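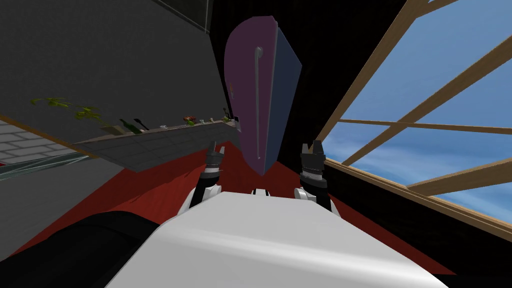

Ticket 1118: Umluftkühlschrank Rirker taut nachts an, Alarm ohne erkennbaren Grund

Status: gelöst
Gemeldet von: Teeküche Zabala, zweiter Stock
Bearbeitet von: Begoña Ortuño
Priorität: normal

Meldung

Der Kühlschrank piept seit mehreren Nächten. Morgens steht die Anzeige auf 11 Grad, eingestellt sind 5. Gegen Mittag ist er wieder kalt. Milch und Aufschnitt mussten zweimal weggeworfen werden. Der Stecker wurde schon gezogen und wieder eingesteckt, danach war eine Nacht Ruhe. Wir haben nichts verstellt.

Gerätedaten laut Typenschild

Hersteller Rirker, Nutzinhalt 653 Liter, eine Temperaturzone, automatische Abtauung. Fehlercode bei Alarm: 99. Im Handbuch steht dazu nur »Kundendienst verständigen«.

Protokoll

Erster Eintrag. Türdichtung geprüft, Papierstreifen rundum eingeklemmt. Oben an der Griffseite lässt er sich ohne Widerstand herausziehen, sonst überall fest. Dichtung mit warmem Wasser und Spülmittel gereinigt und nachgeformt. Danach hält der Streifen auch oben. Alarm in der folgenden Nacht trotzdem wieder.

Zweiter Eintrag. Datenlogger eingelegt, mittleres Fach, Fühler in einem Glas Wasser. Die Kurve ist bis kurz nach Mitternacht sauber. Dann steigt sie gleichmäßig bis zum Morgen. Kein Zacken, also keine offene Tür. Sieht nach einem Abtauvorgang aus, der nicht beendet wird. Der Verdichter läuft in dieser Zeit nicht an.

Dritter Eintrag. Rückfrage beim Melder: Das Gerät hängt an einer Steckdosenleiste mit Zeitschaltuhr, die früher für den Heißwasserbereiter gedacht war. Die Uhr steht auf Dauerbetrieb. Trotzdem herausgenommen, Kühlschrank direkt an die Wanddose. Keine Änderung, Alarm wie gehabt. Zeitschaltuhr liegt jetzt im Schrank unter der Spüle und kann bei Bedarf abgeholt werden.

Vierter Eintrag. Rückwand innen abgenommen. Verdampfer im unteren Drittel dick vereist, oben frei. Ablaufrinne ebenfalls zugefroren. Gerät ausgeräumt, abgeschaltet und bei offener Tür vollständig abtauen lassen. Ablauf mit warmem Wasser durchgespült, es kam ein Stück Folie heraus, vermutlich von einer Käsepackung.
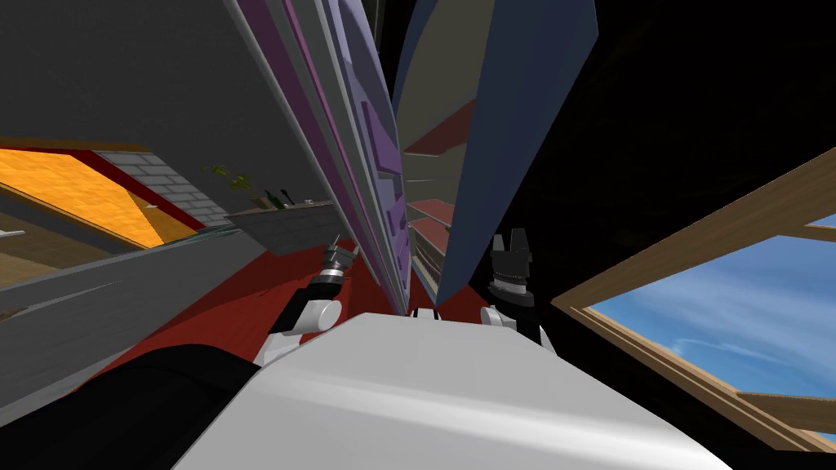
Zuletzt geändert: 24. Februar 2023

Fünfter Eintrag. Widerstand der Abtauheizung gemessen, Wert in Ordnung. Fühler am Verdampfer gemessen: bei Raumtemperatur plausibel, im Eiswasser kein stabiler Wert. Wackelt man am Kabel, springt die Anzeige. Damit bekommt die Steuerung kein verlässliches Signal, dass die Abtauung fertig ist, und wartet bis zum Zeitlimit. Das erklärt auch die ruhige Nacht nach dem Steckerziehen – der Abtauzähler beginnt dann von vorn.

Sechster Eintrag. Ersatzfühler bei Flundley bestellt. Der erste war der falsche, Stecker mit 2 statt drei Kontakten. Rücksendung an das Lager Piltitz, Umtausch ohne Diskussion. Bis zur Lieferung wird das Gerät nur für Getränke benutzt, Zettel an der Tür.

Siebter Eintrag. Richtiger Fühler eingebaut, Kabel mit etwas Reserve verlegt, damit es beim Einsetzen der Rückwand nicht geknickt wird. Genau dort war das alte gebrochen. Testabtauung über das Servicemenü gestartet, Ende wurde erkannt, Verdichter lief nach der Wartezeit an. Logger über drei Nächte im Gerät gelassen: höchster Wert 6,4 Grad, kein Alarm.

Ursache

Kabelbruch am Verdampferfühler. Der verstopfte Ablauf kam dazu und hat die Vereisung verstärkt. Die Dichtung war nicht beteiligt, sollte aber im April noch einmal geprüft werden.
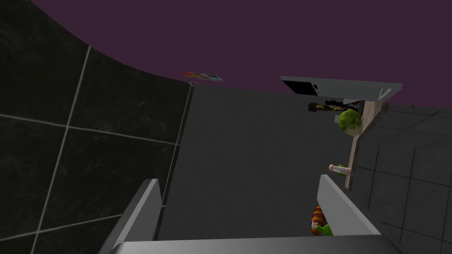
Kann man Lebensmittel noch essen, wenn der Alarm über Nacht gelaufen ist?
Maßgeblich sind Dauer und Temperatur. Lag das Fach mehrere Stunden über 7 Grad, kommen Hackfleisch, Fisch, Aufschnitt und offene Milchprodukte weg. Butter, Hartkäse, Senf und Marmelade können bleiben.

Hinweise für das nächste Mal

Bei Code 99 zuerst den Logger einlegen und eine Nacht abwarten. Ein langsamer, gerader Anstieg spricht für die Abtauung, kurze Spitzen eher für die Tür. Vor dem Abnehmen der Rückwand Netzstecker ziehen und die beiden Clips unten zuerst lösen, die oberen brechen leicht. Ein Clip ist hier schon abgebrochen, die Wand hält trotzdem – Ersatz ist nicht bestellt.

Zettel an der Tür entfernt, Melder informiert. Ticket geschlossen, B. Ortuño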